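Skoltdale Technical College
Robot Cell Care, Unit 4: Fingers, Wrist and Cable
Handout to go with the bench session. Notes by Beatrice Were

You will have read the maintenance chapter by now, or you will say you have. These notes cover what the chapter leaves out, mostly the dull bits. The cell we use is the table-laying one in Bay 2, known as Mussa after the label on its first control box. The box has been replaced. The name stuck.

1. Before you touch anything

Stop the arm, lock the isolator, keep the key in your own pocket. Your partner's pocket does not count, however much you like your partner. Wait until the drive lights are out. Write your name on the board with the time. If the board pen is dry, find another pen.

2. The fingers

Two bolts each side. The fingers are a mirrored pair, and every year someone fits the left one on the right and then spends an afternoon re-teaching positions that were perfectly good. Check the marks on the inner faces before you tighten.

Wipe the gripping faces with a damp cloth, then a dry one. No solvent. The Findodon pads we buy go shiny when they wear, and a shiny pad will hold a mug nicely and drop a spoon. Change them in pairs. Log the cycle count when you do; the last set managed 3,000 before Kibet Nzioka lost patience with them.

Open and close by hand after fitting. You are feeling for a gritty patch near the end of travel. If you find one, the slide wants cleaning, and you may as well do it now as be sent back to do it on Friday.

3. The wrist camera

The camera sits close to the fingers and catches everything that comes off the cloths. Lint is the usual complaint. Blow first, wipe second. Take a still with the table laid and check that both fingertips are in view and that you can tell the cloths from the tablecloth under them. 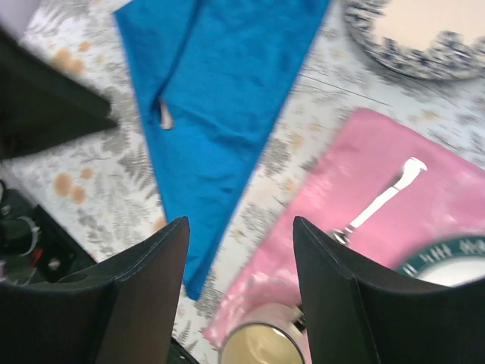
Fig. 4.1. Wrist view with the table laid. Both fingertips visible, blue and pink cloths clear of each other.

Look at the tips first and the crockery afterwards. If one tip sits noticeably higher than its partner in your own still, go back to section 2 and look at your bolts. Cutlery handles are a fair test of the rest: pale ones show up against nearly anything, dark ones are where a smeared lens gives itself away. Shiny metal next to a finger will throw odd reflections, and you are not to "fix" these by turning the exposure down until the whole table looks like midnight. A patterned tablecloth is harder on the software than a plain one. We keep it for that reason, and also it was in the cupboard.

Save the still with the job number. A folder of 199 files called test_final is no use to the next pair, and I speak as the next pair.

4. The cable

Run the wrist slowly through its full turn and watch the cable the whole way round. It should loop and never pull. Cable ties go on finger tight and get trimmed flush; a sharp tail will open your knuckle the next time you reach in. If the outer sheath has gone white at the bend, report it and leave the cell locked off.

5. Putting it back to work

Key back in, speed at its lowest setting, one pick of a cloth, one of a utensil, one of a mug. Use the chipped mug. Then run 13 picks in a row without stopping the arm. If it fumbles any of them, write down which item and which finger was nearer, and start the run again. "It was fine mostly" has appeared in the log in three different hands and is not a result.

For next time: bring your completed log sheet and read the Praria controller notes as far as the fault codes. Kibet is taking the session in my place. He does check the pocket with the key in it.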